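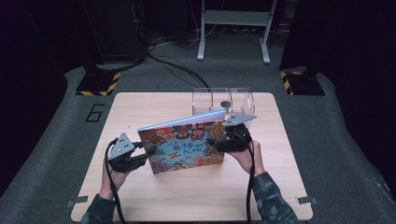
关于我们

利罗夫（Lirov）儿童阅读中心是一家面向学龄前及小学低年级儿童的中文阅读教育机构，由塞尔瓦拉杰·维拉辛哈（Selvaraj Weerasinghe）与伊雷莎·加齐（Iresha Gazi）共同创办。中心现设低幼班、初小班、亲子共读班及教师研修部，在册学员703名。

办学沿革

中心创办之初借用加马奇（Gamage）社区会堂二层的两间教室，仅在课后时段开放，藏书以创办人及首批家长的捐赠为主。其后迁入基茨卡（Kitska）路现址，增设独立书库、教师备课室和一间可供家长旁听的教室。原会堂教室保留为分教点，每学期继续开设亲子共读班。

迁址后的第二年，中心成立教师研修部，由安内尔·波特希特（Anel Potgieter）担任主任，负责教案编写、听课评议及新任教师的岗前培训。新任教师须完成一个学期的跟班见习，经考核合格后方可独立授课。

课程设置

低幼班招收三至五岁儿童，以图画书朗读为主，每次课选用一本图画书，由教师完整朗读两遍，第二遍鼓励幼儿复述情节。本阶段不布置书面作业，不进行识字测验。

初小班招收六至八岁儿童，课程分为共读、自读和表达三个环节。学员每学期阅读书目由研修部统一拟定，并于开学前发给家长。表达环节包括口头讲述和短文写作，教师逐篇批阅，期末装订成册交学员保存。

亲子共读班每班不超过5个家庭，家长须全程在场。课程着重介绍朗读的语速、停顿与提问方法，供家庭日常使用。学习中文为第二语言的家庭可申请双语助教。

图书与借阅

中心书库由休万迪·塞内维拉特纳（Sewwandi Seneviratne）主管，现有图画书510种，另有桥梁书、童话集、科普读物及教师用书。在册学员每次可借图书三册，借期两周，可续借一次。图书如有破损，请在归还时告知馆员，由书库统一修补，请勿自行使用胶带粘贴。遗失图书按原价赔偿，或以同版新书抵还。

书架及阅览桌椅由普罗库夫伍德（Prokuvwood）木作坊按儿童身高定制，低层书架一律封面朝外陈列，便于尚未识字的幼儿自行取阅。每年六月为图书清点月，其间暂停外借，阅览区照常开放。

社区服务

中心每学期向周边幼儿园提供流动书箱，由园方登记后在班级间轮换使用。历年参加公开朗读会的家庭已超过500个。朗读会不收取费用，座位按报名先后安排，迟到者请在朗读间隙入场。

校务与联络

日常校务由校务主任塔里克·杜拉尼（Tariq Durrani）负责，教学事宜由研修部负责。家长对课程、师资或收费有意见者，可向校务处书面提出，校务处将在十个工作日内答复。

校务处办公时间为上午九时至下午五时三十分，午间十二时三十分至一时三十分暂停接待。来访参观请提前预约，旁听课程须征得任课教师同意。插班申请全年受理，视各班空缺情况安排试听。

学费减免申请表可在校务处领取，填妥后连同家庭收入证明一并交回，有关材料仅供审核使用。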